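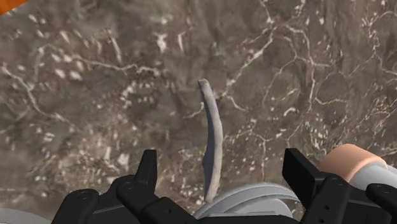
Figure 1. Computer-rendered stone surface in brown, taupe and gray, with pale branching veins.

3. How visitors choose between the ferry and the footpath

3.1 Setting and background

Palia is a small island with one harbor, one paved road and a great many opinions about how a visitor ought to get from the harbor to the old fishing village of Skulbridge on the far side. You can take the little coastal ferry, run for as long as anyone we met could remember by the D'Souza family, or you can walk over the ridge on a path that was once used for carrying salt and is now kept up (more or less) by the people who live along it. Both end at the same stone steps, a short stroll from the bakery, and we have arrived there both ways ourselves, in good tempers and in bad ones.

Earlier writing on small-island travel has tended to treat the trip between harbor and lodging as a gap to be closed as quickly as possible. Our talks with visitors made us doubt this early on. Many of them spoke of the crossing or the walk with more fondness than they did of the beaches, and several had planned the whole day with that one leg in mind.

3.2 Survey

We handed out a two-page survey at the Skulbridge steps over a single season, to visitors coming off the ferry and to those coming down the path, in the order in which they reached us. In all we collected 3,304 forms, of which 3,013 were complete enough to use. The rest were mostly missing the second page, and a fair number of those had been turned over and used for drawing maps or adding up lunch bills, a habit we grew rather attached to as the season went on.

Each form asked how the visitor had come, how they had first heard of the route, who they were traveling with and what they expected to do on the way back. We left a generous blank space at the end for anything else they cared to say, and people were very kind in filling it. Answers were entered into Giteo, the trip diary tool described in Section 2, by the first author and then checked against the paper forms by Hervé Roussel, who had no part in handing them out.

3.3 Longer conversations

A survey can only carry you so far, so we also sat down with 28 visitors for longer talks, 18 of whom had gone one way by boat and the other on foot. Shobha Iyengar led these, usually over coffee and always at a time the visitor picked. She began each one with the same open request, to tell us about the day from breakfast onward, and let the talk wander from there. Some wandered a good long way, through childhood vacations and seasick uncles, and we have kept those passages in the transcripts even where they fall outside our codes.

One limit should be mentioned before we turn to the answers. Visitors who stayed at the harbor all day never reached the steps and so never met us. Their reasons for staying put may well be different from anything reported in Section 4, and we would dearly like to hear them in a later season.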